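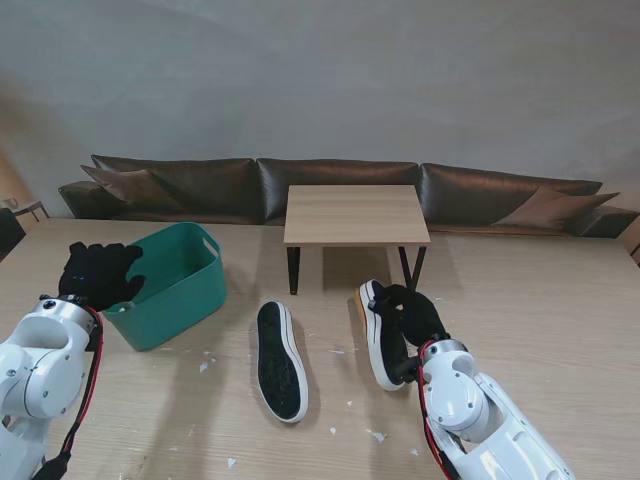

Two-arm tidying task with basket and trainers, Kosness demo room.

Print this page | E-mail this page

Testers wanted for the Cullosetti two-arm kit

Kosness is looking for people to try out the Cullosetti, a pair of robot arms with five-day hire terms, before it goes on general sale in November. We need 62 testers. You do not have to know anything about robots, but you should be comfortable following a printed set-up guide and using a laptop.

What you will do

You will come to our Sawatzky Road site for two sessions of three hours each. In the first you set up the kit from the guide and run the household tasks: shoes, basket, paper scraps. In the second you write a task of your own using the Zerkon software and run it until you are happy with it or time is up. After each session you fill in a form. Please be blunt on the form. We want to know where the guide is unclear and which steps you skipped.

The arms move slowly in test mode and a member of staff stays in the room. Long hair must be tied back and lanyards taken off.

Who can apply

Anyone aged 18 or over who can attend both sessions. We had 656 replies to the last call, so please apply once only. People who work for a robot maker or reseller cannot take part.

Payment

Testers get £500 for the two sessions, paid by bank transfer after the second form is in. Travel is not covered. Those who finish may also buy a kit at the tester price of £1,155, but there is no need to.

How to apply

Fill in the form at the front desk or ask for it by e-mail. Applications close at 5 pm on Friday. We will reply to everyone, including those we cannot place.

Last updated: November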